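Otier folding step stool, 3 months in

I bought this back in January because my kitchen in the Tristdale place has cabinets that go all the way to the ceiling (why??) and I was sick of climbing on a chair. Quick verdict: I love it! It opens with one hand, it doesn't wobble on my uneven tile, and it folds flat enough to slide in beside the fridge. The top step is wide enough for both my feet, even in big winter slippers. 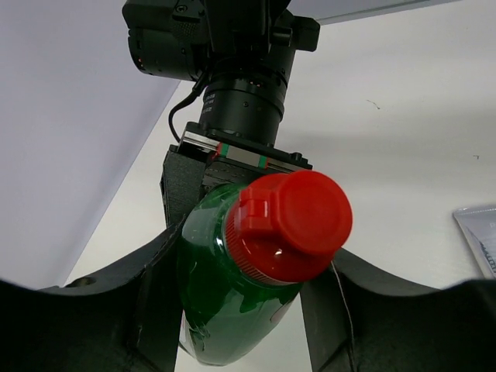
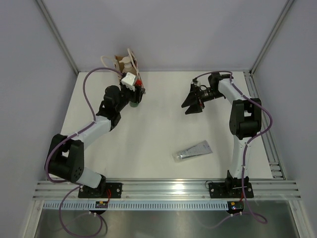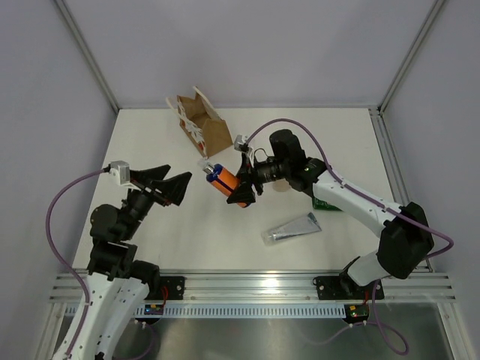

My one gripe is the rubber feet. One came off after a few weeks and I had to glue it back on, and the glue is a little ugly. I did email Redcombe, the store I ordered from, and they mailed me a spare set for free, so no hard feelings there. I also tried the Huang stool at my sister's and it's lighter, but the latch pinches your fingers something awful. I'd pay the extra for the Otier again, and I'm already eyeing the taller one for the garage.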